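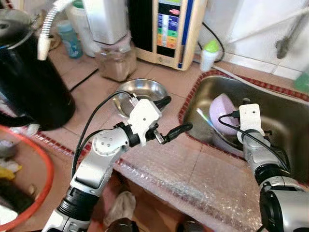 Tile counters: reseal or tear out?

ileana_radu
We bought a house with tile counters in the kitchen and I have to decide by November whether they stay. The tile is fine. The grout is the problem. It has gone dark next to the stove and along the back of the sink, and it soaks up anything that sits on it for more than a minute. Beet juice was the last straw.

I got one quote to scrape out the joints and regrout with epoxy, and one to pull everything and put in laminate. The laminate is around 1000 more. My husband wants laminate. I like the tile and I don't love the idea of the kitchen being out of use. Has anyone lived with epoxy grout on a counter for a few years?

Amirul_H
Eight years on epoxy here, and I would do it again. I used Sikunus in a medium gray. Coffee and turmeric wipe off if you get to them the same day. I have never sealed it.

The install was miserable. It sets fast, and the haze has to come off before it hardens. I mixed too much the first time and threw half the bucket away. Do a few square feet, clean it, then mix again.

corina.ilie
I'll be the other side. We had tile for years and I was glad to see it go. You can't roll dough on it, glasses chip on it, and nothing sits level. New grout does nothing about that. If you already have a quote in hand for a flat surface and can afford it, take it.

Also check what is under the tile. Ours was plain plywood with a thin layer of mortar and it had gone soft by the faucet. No grout would have lasted on that.

ileana_radu
Good point about the faucet. I pushed on the tiles all along there and nothing moves. Two sound a little hollow when I tap them. For dough I use a big board anyway.

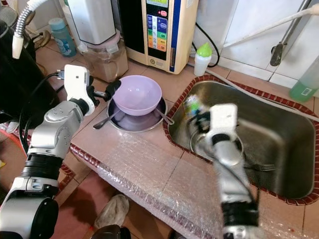 Eun-ji Ok replied that two hollow tiles were no reason to rip out a counter, and that she would look at the line where the tile meets the sink before spending anything. It should be flexible caulk there – if someone ran hard grout into that joint it will crack every winter and let water in.

Amirul_H
Agree with Eun-ji. Silicone at the sink, epoxy everywhere else.

corina.ilie
I still think you're all talking her into scrubbing joints for another ten years.

ileana_radu
Update. It was hard grout at the sink, cracked most of the way across the back. I scraped it out with an oscillating tool and let the gap dry under a fan for 42 hours. No soft spots. I'm going with epoxy and keeping the tile. Husband has been outvoted by the price.

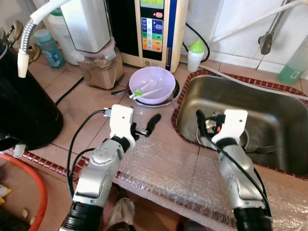 Lavender bowl on a small round stand or hot plate, chopsticks resting across it, red edging around the sink.

Eun-ji Ok
Glad it was dry. Put the caulk in before you start using the sink again and give it a full day.

Comments (3)

Raluca Neagu
Does Brikance make a color close to almond? Everything at my store is white or gray.

Matei
I paid 90 for a tub of epoxy and had a third of it left over. Measure your joints first.

Raluca Neagu
Found an almond, thanks anyway. It dried darker than the chart.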